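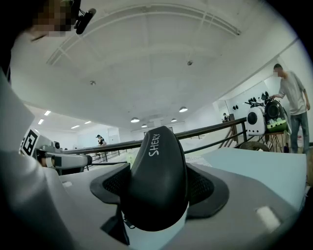

Pemthorpe Language Archive, Data Services Team

Brennan Place-Name Corpus: README

This package contains parish place names transcribed from the Brennan field notebooks. Each record holds one spelling of one name, with the notebook page it was read from. The package has more than 700 records in 3 files.

Files
names.csv — one row per spelling
sources.csv — notebook and page references
parishes.csv — parish codes and modern names

Format
All files are UTF-8 with Unix line endings. Fields are separated by commas and quoted only where needed. Empty fields mean the value was not recorded. Do not read them as zero. Accents follow the notebook, including where the notebook is inconsistent.

Join names.csv to sources.csv on source_id. Parish codes have 4 characters and may begin with a zero, so load them as text.

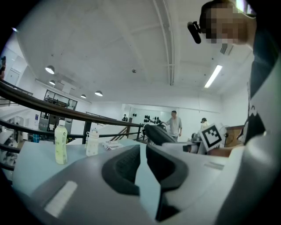

Bottles and a paper packet on a light gray table.

Known problems
Notebook 2 has water damage on its later pages. Doubtful letters are in square brackets. Townland boundaries were not checked against modern maps, and the corpus should not be used to settle them. Duplicate spellings within a parish were kept on purpose.

Changes
The December release corrects the sort order in parishes.csv and drops the old Hodis export format. Record IDs did not change.

Contact
Transcription: Daithí Keane
Files and releases: Finbarr Mac Giolla
Please give the record ID when reporting an error.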